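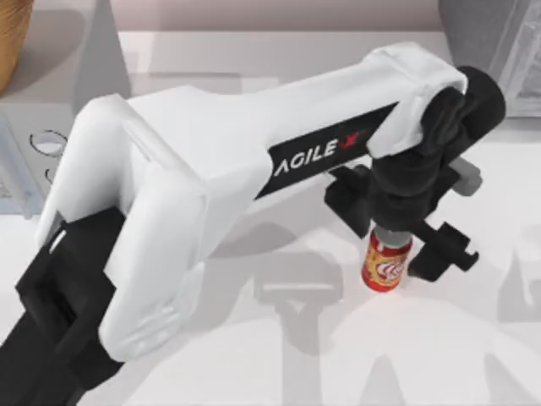
A white robot arm and a red soda can on a pale tabletop. Computer rendering.

FOR IMMEDIATE RELEASE
April 2, 2025

Flinden Puts Its Spelling Course on Trial Before Asking Parents to Pay for It

FULWOOD – Flinden, a publisher of home study books, today opened a free trial of Tasau Spelling, a course for children taught at home. Families may use the first 9 lessons at no cost and with no card on file. The full course goes on sale only after the trial families have sent in their comments.

Spelling courses are easy to sell. Most of them promise a child who loves words by summer, and many parents have a shelf of half-used workbooks to show for it. Flinden makes no such promise. Tasau is a plain course of word lists, dictation and review, and a child who dislikes spelling may well go on disliking it.

The course teaches 2,178 words over two levels. Each lesson has a short list, a page on the pattern the words share, and a passage for the parent to read aloud while the child writes. Missed words go back on the next list. There are no stickers and no timed games, and Flinden has yet to see good reason to add them.
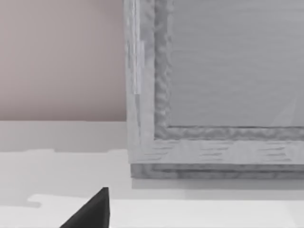

Flinden Home Study Department

Parents in the trial get the same pages that would go to print, including the ones the department still has doubts about. The placement test is one of these. Placement tests in home study books tend to put every child exactly where the publisher has a book to sell, and Flinden would like to hear from any parent who thinks this one does the same. A parent who disagrees with the result should ignore it and start at the other level.

The teacher notes are short. Earlier drafts told parents what to say word for word, and it is hard to believe many would have followed them past the first week. The notes now give the pattern, the exceptions and a few extra sentences for dictation.

Flinden also makes no claim about test scores. The course has not been studied by anyone outside the company, and comments from families who signed up by choice will not settle the matter. 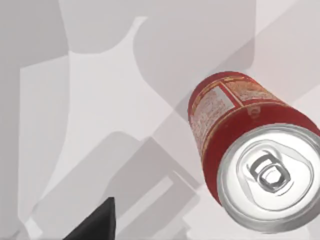
Home Learning: Language Arts

Trial lessons can be printed at home or mailed as a bound sample. The mailed sample is free, though families pay the postage. Comments may be sent on the form at the back or in a plain letter – long complaints are welcome. The trial closes at the end of April.

Flinden publishes reading, handwriting and spelling books for home use. The Esfahani readers, its older series, remain in print and are not part of the trial.

Press contact: Flinden, Home Study Department, Fulwood

###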